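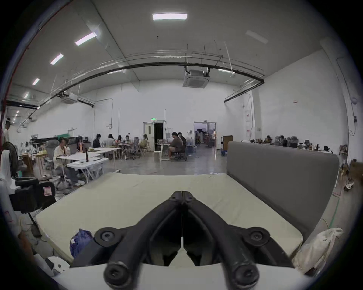
Pièce jointe : grand matelas (ou tapis de sol) beige pâle, à plat

Forum Hockey mineur > Moins de 13 ans > Tournois et saison

Sujet : Raccourcir le banc en tournoi de pré-saison, vous en pensez quoi ?

patin_gauche
Bonjour à tous. On rentre du tournoi de Bredbridge avec les U13 et il y a une discussion qui n'en finit pas entre parents, alors je la pose ici. On avait 14 joueurs de champ. Pendant les matchs de poule, le coach a fait tourner tout le monde à peu près pareil. En demi-finale contre Bloxham, on est menés d'un but à la fin du deuxième tiers, et à partir de là il n'a plus mis que deux lignes. Quatre gamins sont restés assis jusqu'à la sirène. On a perdu quand même, 4-2, avec un but en cage vide.
Mon fils a joué, donc je ne défends pas ma paroisse. Mais je trouve ça dur au mois d'août, avec des enfants qui ont repris la glace depuis deux semaines. Comment ça se passe dans vos clubs ?

vieux_palet
Chez nous c'est écrit dans la charte : temps de jeu équitable jusqu'en U13 inclus, sauf les deux dernières minutes où le coach fait ce qu'il veut. Ça évite ces discussions. Enfin ça en évite une partie.

Mansa Abugri
J'entraîne en U13 depuis quelques saisons, pas dans votre club. Un tournoi de pré-saison sert à voir les joueurs dans des situations différentes, y compris quand on est menés. Si je n'utilise que mes deux premières lignes dès que le score est serré, je n'apprends rien sur la troisième et je vais le payer en janvier. Maintenant, je n'étais pas sur le banc. Il y avait peut-être un gamin malade ou un autre qui ne voulait plus y aller, ça arrive souvent au quatrième match du week-end.

tribune_nord
Pas d'accord avec tout ça. Une demi-finale c'est une demi-finale. Les enfants veulent gagner, y compris ceux qui sont sur le banc. À 12 ans ils savent très bien qui patine vite et qui ne patine pas vite. Le coach a fait tourner pendant trois matchs de poule, il a tenté sa chance sur un tiers, je ne vois pas le scandale.

patin_gauche
Je n'ai pas parlé de scandale. J'ai dit que je trouvais ça dur.
Pour Mansa : non, aucun malade. Il l'a expliqué dans le vestiaire, il voulait égaliser.

Melahat Türkmen
Maman d'une joueuse de troisième ligne (autre club, on était aussi à Bredbridge, dans l'autre poule avec Flulteditz). Je donne juste l'autre côté. On paie la même inscription que tout le monde, on fait les mêmes kilomètres et on se lève à la même heure. Le premier match était à 7 h 15. Ma fille a joué tous ses tours et on a fini avant-derniers. Elle était contente dans la voiture. Je ne sais pas ce qu'elle aurait dit si elle était restée assise tout un tiers.

tribune_nord
L'inscription ne donne pas droit à des minutes, sinon on met un compteur sur le banc et on rembourse au prorata.

Melahat Türkmen
Je n'ai pas demandé de remboursement. Je dis que ces enfants sont venus pour jouer.

gants_mouilles
Notre club a mis un compteur, justement, la saison dernière. Un parent notait les présences au coup de sifflet. Ça a duré jusqu'à la Toussaint. Le parent ne regardait plus le match, le coach regardait le parent, et les chiffres étaient contestés tous les week-ends parce qu'une présence de vingt secondes comptait comme une présence d'une minute. On est revenus à la rotation simple : les lignes sortent dans l'ordre, et les unités spéciales changent à chaque tiers.

vieux_palet
La rotation dans l'ordre règle presque tout en 5 contre 5. Le souci vient des pénalités. Après deux avantages numériques de suite, la troisième ligne a sauté son tour deux fois sans que personne l'ait décidé.

Mansa Abugri
C'est vrai, et il y a une façon assez simple de s'en sortir : après une pénalité, on reprend avec la ligne qui aurait dû entrer, sans repartir de la première. Il faut que l'adjoint s'en occupe, le coach principal a autre chose à faire à ce moment-là. Je note aussi sur une fiche qui a commencé chaque tiers. Sur un tournoi, je veux que chaque ligne ait commencé au moins une fois.

bleue_rouge
Je prends le sujet en route. J'arbitre des U13 et des U15, j'ai fait plusieurs matchs à Bredbridge cet été. Ce que je vois depuis la glace : quand un coach passe à deux lignes, les changements se font en retard, les joueurs restent trop longtemps et ce sont les fautes de crosse qui arrivent. Accrochages, cinglages, surtout sur le repli. Je ne dis pas que c'est ce qui s'est passé dans votre demi-finale, je ne l'ai pas sifflée.

patin_gauche
On a pris deux pénalités dans le dernier tiers, toutes les deux pour accrochage. Je n'avais pas fait le lien. Leur troisième but vient là-dessus.

tribune_nord
Bloxham jouait à combien de lignes ?

patin_gauche
Trois, tout le match. Ils avaient un banc plus long que le nôtre.

tribune_nord
Ok, donc ils étaient plus frais de toute façon. Ça ne prouve rien ni dans un sens ni dans l'autre.

lacets_cires
Question de fond quand même : qu'est-ce qui était annoncé en début de saison ? Chez nous la réunion de parents n'a lieu qu'en septembre, donc en août chacun arrive avec son idée. Le coach pense que c'est un tournoi pour gagner, une moitié des parents pense que c'est un stage avec des matchs. Pour situer, notre déplacement a coûté 1 011 euros à l'équipe, car et repas compris, et pas un mot n'avait été dit sur le temps de jeu avant de partir.

gants_mouilles
Pareil ici. On a déplacé la réunion avant le premier tournoi. Une demi-heure dans le hall de la patinoire, sans projecteur. Le coach dit comment il fait tourner, ce qui change en match à élimination directe, et à qui s'adresser si ça coince (pas à lui dans les vingt-quatre heures après le match).

Melahat Türkmen
La règle des vingt-quatre heures, on l'a aussi. Elle est bien respectée sauf par les grands-pères.

vieux_palet
Je me sens visé.

Mansa Abugri
Pour revenir à la question de départ, je ferais une différence entre « deux dernières minutes » et « tout un tiers ». Deux minutes, en U13, je le fais aussi et je le dis aux enfants avant. Un tiers entier, je ne le ferais pas à cet âge. En U15 la discussion est différente, et encore, pas en août.

tribune_nord
On ne sera pas d'accord sur le tiers entier, mais l'annoncer avant, oui, ça me va.

patin_gauche
Merci pour les réponses. J'ai parlé au coach hier soir au bord de la glace. Il reconnaît qu'il n'avait prévenu ni les enfants ni nous. Il maintient son choix pour la demi-finale. Pour le tournoi de Flirance il va partir sur trois lignes fixes et les deux dernières minutes libres, et il enverra un message avant. Les quatre qui n'avaient pas joué commenceront le premier match.

bleue_rouge
Flirance c'est en deux fois vingt minutes ou en trois tiers cette année ? J'ai reçu deux versions du règlement.

patin_gauche
Trois fois quinze d'après notre convocation, chrono non arrêté sauf la dernière minute.

bleue_rouge
Sur la mienne c'est deux fois vingt. Je vais appeler l'organisation.

lacets_cires
Si tu as la bonne version tu peux la mettre ici ? On y va aussi et on n'a encore rien reçu, à part le plan du parking.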